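Quiénes somos

Setarstead es un laboratorio de evaluación de tareas domésticas y de taller. No fabricamos robots ni los vendemos. Medimos hasta qué punto una máquina puede encargarse de un trabajo corriente (limpiar una superficie, recoger una prenda, dejar una botella en su sitio) y publicamos el resultado con el procedimiento completo, incluidos los intentos fallidos.

El laboratorio nació como sección interna de Drokeck, empresa de mantenimiento de edificios que quería saber qué parte de sus servicios era automatizable a corto plazo. La respuesta fue un informe de 137 páginas y una conclusión poco comercial: muy poca. Desde entonces trabajamos con presupuesto propio. 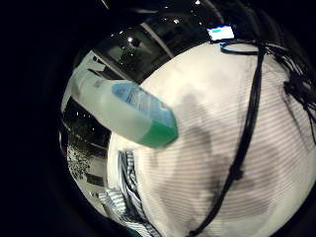

Nuestra unidad de análisis es el gesto, definido como el tramo entre un contacto con el objeto y el siguiente. Una tarea que en una hoja de servicio ocupa una línea se descompone en muchos gestos, y la dificultad se reparte de forma muy desigual entre ellos.

Qué medimos

El catálogo Henow reúne 3595 ejecuciones humanas de referencia, segmentadas y anotadas. De ellas, 977 corresponden a manipulación de tejidos, el grupo con peor tasa de éxito automático. Un objeto rígido conserva su forma al agarrarlo; una tela arrugada obliga a estimar de nuevo dónde están los bordes después de cada contacto.
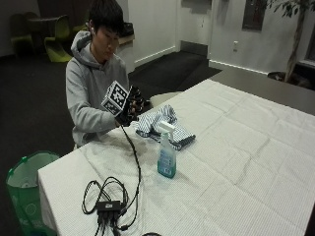
Registramos la posición de la mano, la orientación de la muñeca y el orden de las acciones. La fuerza se trata aparte, en el protocolo Sârbu, todavía en revisión. Los pulverizadores son un caso intermedio: el agarre está casi resuelto, pero accionar el gatillo sin perder la orientación sigue dando errores.

Estado actual

Con objetos rígidos, mesa despejada y posición conocida, los sistemas que hemos evaluado cumplen. Con varios objetos juntos, material translúcido o tela de por medio, el rendimiento cae y el tiempo por tarea supera con mucho el de una persona sin entrenamiento.

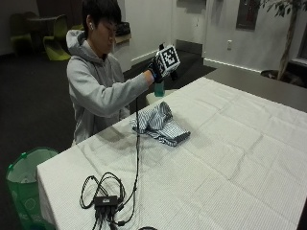
En taller la situación es algo mejor, gracias a los útiles fijos y a las piezas repetidas. En una vivienda no contamos con ninguna de esas ventajas. Nuestra posición, revisada cada mes de agosto, es que las máquinas pueden hacer hoy partes de una tarea doméstica, y que la tarea entera requiere supervisión.
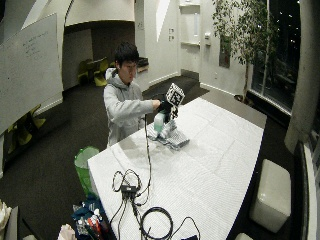

Colaboración y acceso a los datos

Aceptamos propuestas de tareas de empresas, talleres y centros de formación. La solicitud debe indicar objetos, superficie de trabajo y criterio de finalización. El catálogo se distribuye en 2 versiones, una reducida de descarga libre y otra completa bajo acuerdo de uso.

Última actualización de esta página: 19 de abril de 2022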